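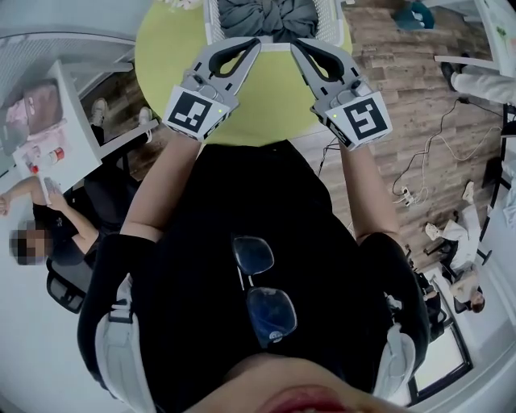
4. Checking marker tracking before you record

OK, so you've got Resow installed, both grippers are paired, and the head camera is streaming. Before you record anything, spend a few minutes on tracking. I skipped this the first time I set up Resow and ended up tossing a whole afternoon of data, so please learn from me!

Everything in this section happens in the Track tab. If the tab is grayed out, go back to section 3 and load your lens file first. The head lens is a fisheye, and the tracker refuses to start without the right file (good thing, too, as the poses come out bent like a banana otherwise).

4.1 Get both markers in view

1. Put the harness on and snug up the shoulder straps. If the camera can wobble when you nod, tighten them again.

2. Pick up one gripper in each hand and stand at the table, close enough to reach the middle without leaning.

3. Hold both grippers out over the table with the fingertips nearly meeting and the marker blocks facing up toward the camera. I call this the home pose, and so does the software.

4. Click Find Markers. You should get an outline around each one, labeled L and R. If the labels are swapped, click Swap Hands. Don't just trade grippers, or the finger readings will end up on the wrong side.

Note: your chin and mouth may show up along the bottom of the preview. That's fine for tracking. If you'd like your face left out of the saved files, turn on Mask Lower Edge in the Privacy menu before you record.

4.2 Run the hold test

1. Go back to the home pose and click Hold Test.

2. Keep as still as you can while the tracker collects 900 samples. The bar across the top fills up, and you'll hear a beep at the end.

3. Look at the jitter number for each hand. I like to see 2 mm or less. Up to 3 mm is usable for big, easy moves like pushing a bowl across the table, but I wouldn't go near small parts with it.

4. Click Save Baseline. Resow compares every later session to this one, so it's worth redoing if you sneezed halfway through.

Caution: watch your feet! Once you're staring at your hands you stop noticing the floor, and power strips and loose cables are very easy to snag. Push them well clear of where you'll be standing.

4.3 If one hand keeps dropping out

Start with glare. A bright window off to one side can wash out the white part of a marker, and the tracker loses the corners. Turn yourself a little, or pull the shade, and try Find Markers again.

Next, check the Exposure slider. Auto works okay in an even room, but I lock mine at 12 and leave it there. (Your number will probably be different, so play with it while you watch the outlines.)

Then look at your wrists. Most people roll their hands inward when they reach for something, and the marker tips away from the camera. Resow fills in short gaps by itself and colors them orange on the timeline. Red gaps are too long to fill, and I'd redo that take.

4.4 Set the table plane

Click Table, touch both sets of fingertips lightly to the tabletop, and press Enter. Repeat at two more spots, spread well apart. The planner uses this plane to keep a real arm from driving into the table when you replay a take, so redo it any time the table gets moved or you change its height.

When the plane turns solid in the preview, click Done and go on to section 5, Recording your first take.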